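Fruit bowl

A fruit bowl is an open dish, basket or stand used to keep and show whole fruit at room temperature. It is found in homes, offices, hotels and waiting rooms. Much is claimed for it, chiefly that fruit left in plain sight gets eaten, and that certain shapes or materials make fruit last longer. The support for these claims is thinner than their frequent repetition suggests.

History

Dishes for serving fruit are very old, and footed stands were a usual part of the formal dinner table in wealthy European houses. The everyday bowl left out all week is a different matter. Popular accounts often present it as an unbroken custom, but for many households fruit was kept in a cellar, a loft or a cupboard, and was brought out when wanted. Local histories of Duvcombe describe apples laid on slatted shelves through the winter, not touching one another, with a single dish filled for visitors. The writer Nikola Tomaszewski has argued that the permanent bowl came with year-round shop fruit. The argument is reasonable, though it rests mostly on household inventories, which list dishes without saying what was put in them.

Materials and form

Common materials are glass, pottery, wood, wicker and metal. Wire baskets are usually sold on the strength of their airflow. Air does reach the underside of the fruit, which may slow mould where the skin is damp, but thin wires also press into soft fruit such as ripe peaches and can leave bruises. Sellers rarely mention the second point.

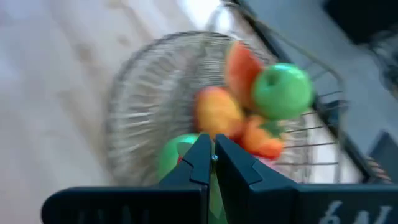
Household Objects Editing Group

A green apple among redder and yellower fruit in a wire basket makes a familiar kitchen arrangement, and mixed fruit of this sort raises the question of ripening. Apples, pears, peaches and bananas give off ethylene, a gas that speeds ripening in some other fruit. In a closed paper bag the effect is easy to notice. In an open bowl much of the gas drifts away, and the common warning never to keep apples near bananas is probably stated more firmly than it deserves. Citrus fruit is little changed in ripeness by it.

Effect on eating habits

The belief that a bowl on the counter leads people to eat more fruit is widespread. A survey in Steledov covered 638 households and found that those with a bowl on show reported eating more fruit. It could not say which came first — people who like fruit have more reason to own a bowl. A smaller trial at an office in Malleck gave bowls to 13 teams and none to 13 others, and ran for 42 days. Fruit eating rose in the first group and then fell back before the end. The fruit was also free, which makes the result hard to apply to a home.

Decorative use

Bowls of wax, glass or painted wooden fruit are made purely for show. The Contreras pottery sold lidded bowls with moulded lemons on top, which left little doubt about their purpose but made the real fruit inside harder to see.

See also

Still life
Fruit storage
Ethylene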